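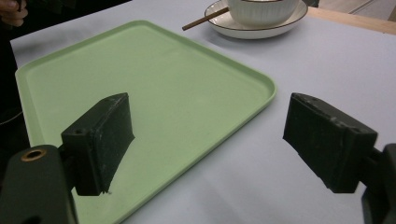

Using a Tray as a Work Surface

A plastic tray with a low rim is one of the cheapest things you can put on a table, and it saves a lot of wiping. I use one for sorting buttons, repotting small plants, gluing, and for the kind of baking job where sugar goes everywhere. Mine came from a kitchen shop in Skarenberg.

Choosing one

Go for a pale color. Small screws and seeds show up well on light green or white, and so does dirt. A smooth inside is easier to clean than a textured one. Rounded corners are worth looking for, as flour packs into square ones and has to be dug out with a toothpick.

The rim should be low enough that your wrists can rest over it. If it's much higher than a finger's width, you will keep knocking it.

Stopping it from sliding

On a smooth tabletop, a tray moves when you press on one side. Lay a damp dishcloth flat underneath, or cut a piece of drawer liner a little smaller than the tray. Take the cloth out when you finish - left overnight it can mark a wooden edge or swell a seam.

Cleaning

For everyday dirt, warm water and dish soap. For grease or a sticky label, mix a spoonful of baking soda with a few drops of water, rub it on with a soft cloth, wait 20 minutes and rinse. Skip scouring pads. They leave fine scratches, and coffee and beet juice settle into those.

Dried white glue lifts off after a soak in warm water. Don't use nail polish remover, which clouds many plastics.

Drying and storing

Stand the tray on its long side to dry. Stack trays with a sheet of paper between them, and keep them off the radiator shelf - a warped one rocks for good.

Borghild Tangen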